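What the Skendness Folding Score Leaves Out
3/31/20

Marcus Fitzsimmons and Hanna Melnychuk want us to believe cloth handling is close to solved. Their Skendness report gives one number per garment, a pass or a fail, and the passes win. I have read it twice and I still don't know what a pass is.

Take dark clothing. Depth sensing tends to struggle with black knits, and the report gives them two sentences.
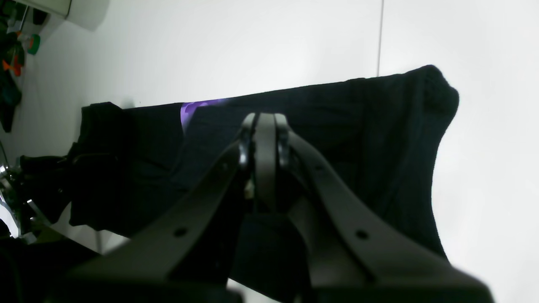 Black knit-like garment seen past the fingers, wrist camera.

The method picks a grasp point from a single view and commits to it. Fine, but a grasp point on a crumpled garment says little about what comes up with it. A sleeve? Two layers? The score treats a fistful of cloth the same as a clean pinch on a hem.
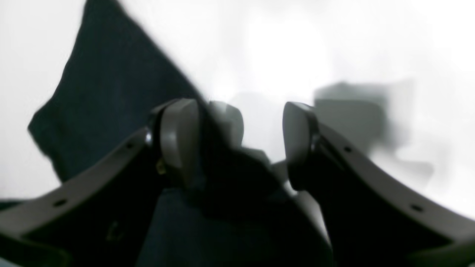

Dark fabric bunched between the fingertip pads.

Melnychuk argues that a second grasp can fix a bad first one. Maybe. The report allows up to 8 regrasps and never says how many were used. I would trade the whole results table for that column.

Then there is the bench.

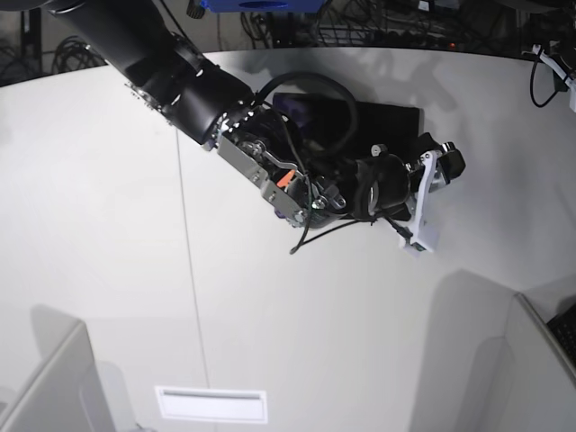
What I would want to see

A plain white tabletop is a kind place to find black cloth. Run it again on a bed or a dark rug, with 20 garments the authors didn't choose, and print the failures.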